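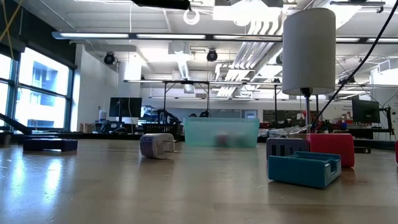
Plug adapter and green bin on the table

Drasmont Building Users Group
Minutes of the June meeting

Present: representatives of Drasmont Facilities, Flundisix, Bukhari and Ovavano. Apologies: none received.
The meeting opened at 4:30 p.m.

1. Previous minutes
Accepted with one correction. Item 4 should read "supply valve", not "return valve".

2. Water use
The main meter showed 3,658 gallons for the period. The submeters do not add up to this figure – the difference is 385 gallons. Facilities suspects the irrigation branch, which has no submeter of its own. Flundisix asked whether the difference would be shared among tenants. It will be held on the building account until the branch has been tested.
Action: Facilities to isolate the irrigation branch overnight and read the main meter before and after.

3. Hot water temperature
Bukhari reported long waits for hot water at the upper floor sinks. The recirculation pump is set to a timer that stops it at midday. Agreed to run the pump through to 6 p.m. and review the gas readings at the next meeting.
Action: Facilities to reset the timer.

4. Backflow preventer
The annual test is due. Water will be off on Saturday morning for up to 30 minutes. Ovavano runs a dishwasher on Saturdays and asked for notice on the day as well as by email. Agreed.
Action: Facilities to post notices at both entrances.

5. Restroom faucets
Two quotes were received for replacement cartridges. The lower quote leaves out disposal and the shutoff valves under the sinks. Decision deferred until both quotes cover the same work.
Action: Flundisix to request a revised quote.

6. Other business
Bukhari asked that the drain cleaning schedule be added to the shared calendar. Agreed. Ovavano noted that the key to the meter closet sticks – Facilities will have a new one cut.

The meeting closed at 5:20 p.m. Next meeting in July, same room.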